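Petura Knitting Pattern Files

Version of 2020-06-26

What is in this folder

The folder contains knitting patterns for adults and children, written out row by row in plain text. The patterns were collected from the members of the Ruawai knitting circle and typed by me, Lachlan Harawira helped with the measuring. There are 40 patterns now. The first ones were typed in May.

Every pattern is one text file. You can open it with any editor and print it on normal paper. I did not use tables inside the files, as they break on small screens.

How the files are named

The name starts with the type of garment, then the yarn weight, then the name of the pattern. So sweater_dk_pillcombe.txt is the Pillcombe sweater in DK yarn. Please keep the names in small letters. When a pattern exists in a corrected version, the letter b is added at the end and the old file is moved to the folder "old".

Fields at the top of each file

title: the name of the pattern
sizes: chest measurement in centimeters, after washing
yarn: weight class and total length in meters
needles: diameter in millimeters
gauge: stitches and rows for a square of 10 by 10 centimeters
status: "knitted" if at least one person has finished it, "draft" if not

After these fields there is one empty line, and then the instructions begin.

Gauge

Most of the sweaters use a gauge of 20 stitches. The Gravusex cardigan is different, it has 14 stitches and needs thick yarn. Please knit a sample before you start, and wash it the same way you will wash the garment. In wool the difference can be one full size.

Washing and storing

Wash by hand in cool water with a little mild soap. Do not twist the wool. Press the water out with a towel and dry the garment flat, away from the sun. Knitted sweaters should be folded and not hung, otherwise the shoulders become long and the sleeves also.

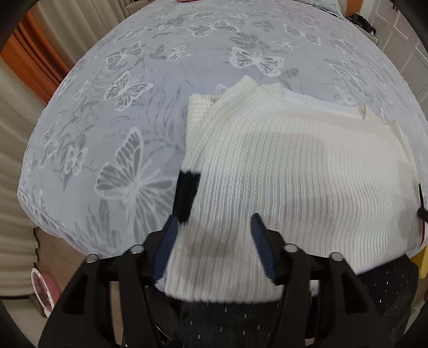

Cream-white knit sweater, folded.

For the long summer storage, put the heavy pieces at the bottom and leave some space on the shelf. Plastic bags are not good for wool. A cotton pillowcase is enough.

Known problems

The sleeve of the Pillcombe sweater is too narrow in the largest size. A corrected version is planned, but the file is still marked "draft".

Two hat patterns give the yarn only by weight of the ball. I wrote 100 grams in the yarn field, and the length in meters is missing.

The abbreviations are not the same everywhere. Older patterns write "k2tog" and "knit 2 tog" for the same thing. I left them as the authors wrote them.

Use

You may print the patterns, knit from them and sell what you have knitted. Please do not sell the files. If you change a pattern, write your name under the name of the first author and keep both.

Corrections

Send the file name, the row number and the text how it should be. It is also helpful to know which size you were knitting. I go through the corrections at the end of each month.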